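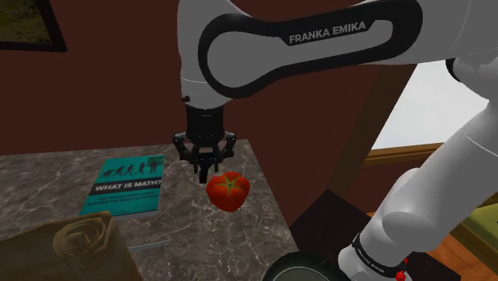 2023-05-13
By Tianyou Li

I've been playing guitar since I was a kid and I had never once seen one get made, so when the Hiebert workshop in Kornorora put up a notice for their open day I signed up the same evening. Tours ran in groups of 30, and mine was the first one after lunch (good call, the morning people had to stand in the rain).

Our guide was Prodromos Galanis, who has been there since 1993 and still talks about necks like he just discovered them. He started us in the wood room, and oh my gosh, the smell! Cedar mostly, and something sweeter I couldn't place. The boards sit in there for years before anyone cuts them. He tapped two spruce tops for us, one after the other, and even I could hear that one rang and the other sort of thudded. The thuddy one goes to ukuleles, apparently.

After that came bending the sides, which I could have watched all day -- hot iron, damp wood, lots of patience. One person does all of it. They finish 84 guitars in a good year and the waiting list is long enough that I didn't bother asking about a discount.

The best part for me was the setup bench. You could bring your own guitar, so I'd hauled in my beat-up Metard dreadnought, and a very patient woman there filed the nut slots and fixed the buzz on my low E in less time than it took me to find the case key. She charged me nothing and told me to change my strings more often. Fair.

We ended in the little showroom, where you can play anything on the wall. I spent far too long with a small-bodied model called the Furkmont, picking the same three songs over and over while a kid next to me played rings around everybody. I still want it -- I'm still not paying for it.

There's another open day in October. Parking is tight, so take the bus if you can, and bring your guitar!

Shares: 1000 | Comments: 30

Contact | Copyright 2023 | Back to top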